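How a sports league works out its table

A league is a set of teams that all play each other. The table is the list that shows which team is doing best. It is changed after every match. This page explains how the list is made, using the Nepia Junior Hockey League, which has four clubs: Drurnier, Grerkora, Nepia and Timow.

Points

In this league a win is worth three points. A draw is worth one point to each team. A defeat is worth nothing. Other leagues use other values, so always read the rules of the league you are looking at.

Each team plays every other team twice, once at its own ground and once away. With four teams, each one plays six matches. The most points any team can have at the end is therefore 18.
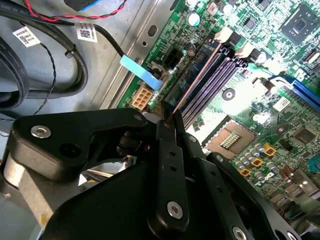
Reading the columns

A table has a row for each team and several columns. The letters at the top are short for words.

P means played. W means won, D means drawn and L means lost. F means goals for, the goals the team has scored. A means goals against, the goals other teams have scored against it. GD means goal difference. Pts means points.

You can check a row yourself. W, D and L added together must equal P. Multiply W by three, then add D, and you should get Pts. If you do not, there is a mistake in the row or the team has had points taken away.

Goal difference

Two teams often have the same number of points. The league then looks at goal difference. Take the goals against away from the goals for. A team that has scored 14 and let in 9 has a goal difference of plus 5. A team that has scored 9 and let in 14 has a goal difference of minus 5. Plus 5 is placed higher.

If goal difference is also the same, the team with more goals for goes first. If that is the same too, the league looks at the two matches the teams played against each other. The team that gained more points from those two matches is placed higher. Teams that still cannot be separated play one extra match at a ground that belongs to neither of them.

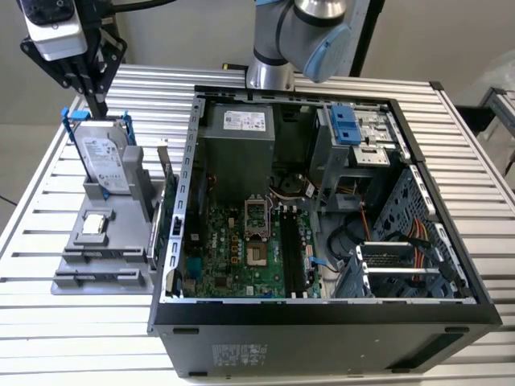 An open computer with a green motherboard and two black memory slots.

Matches that are not played

A match may be called off if the pitch is frozen. This happens most in February. The match is given a new date and no points are awarded until it has been played. For a while, some teams will have a smaller number under P than others. These teams are said to have games in hand. A game in hand is a chance to gain points, but the points do not count yet.

Crowds

Some leagues also print the attendance, the number of people who came to watch. Attendance has no effect on points. Suppose 433 people watch one match and 785 watch another. The total is 1,218 and the average is 609. To find an average, add up all the attendances and divide by the number of matches.

Words to know

Fixture: a match that has been arranged for a certain date.
Home team: the team playing at its own ground.
Postponed: moved to a later date.
Tie-break: a rule for separating teams with equal points.

Page last changed 11/3/05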